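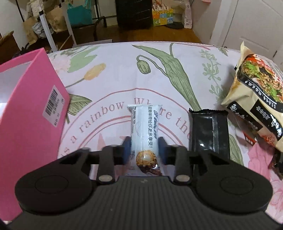

A gripper for the spare room

The first version of the hand-held gripper from the Dogar workshop was held together with cable ties and could not pick up a biscuit. The current one can, and it was put together in a shared unit behind a tyre shop, by a group who meet most evenings after seven and pay for their parts out of a tin.

Dogar is a single long room with two workbenches, four 3D printers and a kettle. Members come and go. Some repair radios, one is restoring a pillar drill, and for most of last year a handful of them have worked on a gripper they call Siron. You hold it in your hand like a litter picker, squeeze, and two fingers close on whatever is in front of them. A camera on the body records what the fingers do. The plan is to use those recordings to teach a small arm, bolted to a bench, to do the same jobs.

A bought gripper of this sort was beyond the group's budget. Siron has cost £294 so far, including the camera and a fair amount of filament that ended up in the bin. The body and linkage arms are black and the fingers dark blue. Silver screws hold the arms near the base, and they can be undone with an ordinary screwdriver when something needs changing. Something often does.

Trouble with fingers

Most of the work has gone into the fingers. Hard plastic ones came first, and they were poor at anything with a shiny wrapper. The snack would turn as the fingers closed and shoot out sideways. Foam pads helped for an evening or two and then peeled off. The group tried bicycle inner tube, rubber glove material and a strip cut from a bath mat, which was the best of the three but too thick to get between two items lying close together.

The shape they settled on bends a little under load, so that it follows the thing it is holding. It took eleven attempts to get the bend right. Early ones folded at the tip, and a batch printed in cold weather in January split along the layers. Members now print fingers in pairs, on the same machine and from the same reel, after finding that an odd pair pulls to one side.

The linkage was simpler. The drawings came from Kerar, a small parts library run by hobbyists, and were altered to suit a wider hand. The holes had to be opened up with a drill, and the arms still stiffen if the screws are done up too far. A quarter turn back from tight is the rule, and it is written on the lid of the toolbox.

Why snacks

Groceries make good practice. They are cheap, they come in awkward shapes, and they can be taken home in a carrier bag. A small wrapped sweet with a chocolate-coated pastry ball printed on it, crimped at the ends, is a harder thing to hold than a box. The wrapper is wider than what is inside it, so the fingers have to find the middle. Flat bars are difficult in another way, as there is little to get hold of unless you come at them from the side. Large bags lean and slide.

Much of the recording is done in members' homes, on whatever is there. A printed cloth covered in leaves, buds and big pink lettering is a busier background than a bare bench, and the group wants that. An arm trained only on the bench did well on the bench and badly everywhere else. In the spring they began taking Siron round to kitchens, bedrooms and a caravan.

So far they have 1836 recordings. Each lasts a few seconds, covering one reach, one grip and one put-down. About 390 had to be thrown out, mostly for blurred video or a thumb over the lens. Sorting them was dull work and took longer than printing the whole gripper.

The arm

The arm itself is second-hand, a bench model called a Vundon that came without a power supply. It has a matching pair of fingers and a camera set at the same height as the one on Siron. Getting the two views to agree took most of the summer. A difference of a few millimetres in the camera mount was enough to make the arm close its fingers in front of a packet instead of around it.

It now picks up boxes well and wrapped bars about as often as it drops them. Small sweets are still a problem. The next change will be a narrower fingertip, and two members have drawn different ones. Both are due to be printed in December, once the second printer has a new nozzle.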